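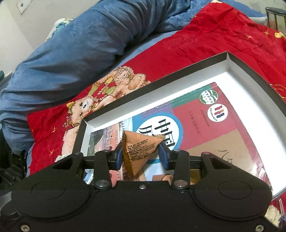

Well, that was a Saturday I won't forget in a hurry. Emlow Town beat Grewal Rovers 3-2 in front of 3,928 people, and I think every last one of them was still on their feet when the whistle went.

Most of the talk before kickoff was about who would be in charge. Benedicta Agyeman only got the job on a caretaker basis at lunchtime the day before, and she told us she'd had time for one training session and a very short night's sleep. She made two changes, moved the captain back into midfield and put the kids on the wings. I'll admit I groaned when I saw the team sheet (sorry, Benedicta).

Grewal were ahead inside ten minutes, a free header from a corner, and it all felt very familiar. Then Emlow started passing the ball to each other! The equalizer was a scruffy thing off somebody's knee, the second was a proper strike from 20 yards, and we went in at the break 2-1 up with the band playing.

Of course we let them back in. A silly foul, a penalty, 2-2, and the 542 away fans behind the goal made themselves heard all the way to the parking lot. The winner came in stoppage time, a low cross from the left that their keeper got a hand to but couldn't keep out.

"I didn't see it go in, I was yelling at my fullback to get back," Agyeman said afterward. "They ran themselves into the ground and I'm proud of them. Ask me about the job another day."

The club says it will talk to her this week. The win lifts Emlow out of the bottom three for the first time since February, one point above Clistora, who lost at home and have a game in hand — so don't go booking any parties yet.

Next up is the trip to Tremholm. The supporters' club has sold 123 seats on the buses so far and there's room on the last one if you're quick. It leaves from the north gate at 9 a.m. and the driver won't wait, as I found out last time.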